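Oct 25, 2020

Dye log, Torvik wool, second go at walnut. 400 g skeins this time, the September lot was too small to tell anything from. Hulls from Nosusholm, soaked 2 weeks, smell dreadful.

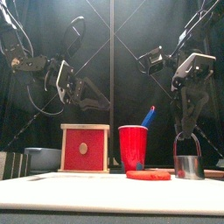
Walnut wants no mordant but I put alum in half anyway to compare. Pot up slowly, lid on, 6 hours then left to cool in the liquor. Cable hung in a loop, like the black one over the wrist on the left, would do for a drying line if we run out of cord, skeins don't crease on a curve. Alum half looks warmer to me. Not sure, bad light by the sink.

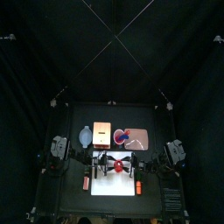 Photo: Sekel workshop

Rinse water still brown after the second change. Dont wring. Vinegar in the last rinse for the plain half only, labels tied on with cotton (the wool ties took the dye and I couldnt read a thing). 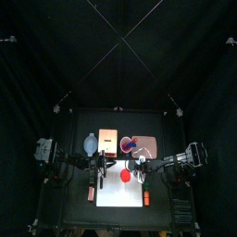

Labels again: pencil, never biro. Plain half has come up streaky near the ties, tied too tight probably, so loosen to a figure of eight next time. Keep the spent bath, should give up to 2 more paler lots. Vustidside want a sample card, cut it from the alum half. Need more tehn one bag of hulls. Also new gloves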